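Showing a sorting task with hand-held grippers: workshop tips

Teaching a robot to sort small parts starts with a person doing the sorting through a pair of grippers, over and over. These notes are for anyone setting up a bench for it. Most of them were learned at Skallcombe, where we recorded 1,442 runs between spring and the end of July.

Before you start

Clear the bench of everything that isn't part of the task. Mugs, pens and spare screws all end up in the recording.

Mark the place for the box in pencil. Tape lifts at the corners and the box catches on it.

Lead the gripper cables off towards you and let them hang with a bit of slack. Pick up each gripper and reach to the far corner of the bench. If the cable pulls, move it now.

Check both grippers open and close fully. Ours are the Bomard pattern and the left one needs a drop of light oil every 900 picks.

Choosing the box

A divided box with a hinged lid is a good first job. It gives you something to hold and something to pick from. Compartments should be wide enough for the open fingers plus a little either side. Put soft things at one end and metal bits at the other, and keep to that layout for the whole batch.

Working with two hands

Decide which hand does what and write it down. Michalis Vasilakis lifts lids with the right and picks with the left, and anyone finishing his batch has to do the same. Swapping halfway through spoils the set.

Go straight down into the compartment. Coming in at a slant knocks the partitions and drags the next item along.
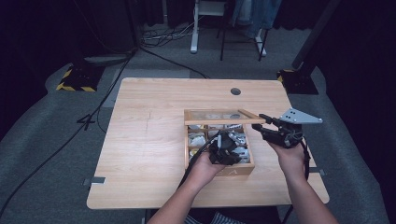
Keep your wrists off the front edge of the box if you can. It slides more easily than you'd think - a strip of rubber matting underneath cures that.

If you drop something, finish the run, mark it as a drop and carry on. Jinlong Ye keeps these in a separate folder called Dillik and they have been useful.

Pace and rest

Work a bit slower than you would with bare fingers, and at the same speed each time. Stop after 34 runs or when your forearms ache, whichever comes first. Five minutes is enough. Saturday sessions finish at noon.

Wipe the gripper fingers with a dry cloth before putting them away, and coil the cables in wide loops.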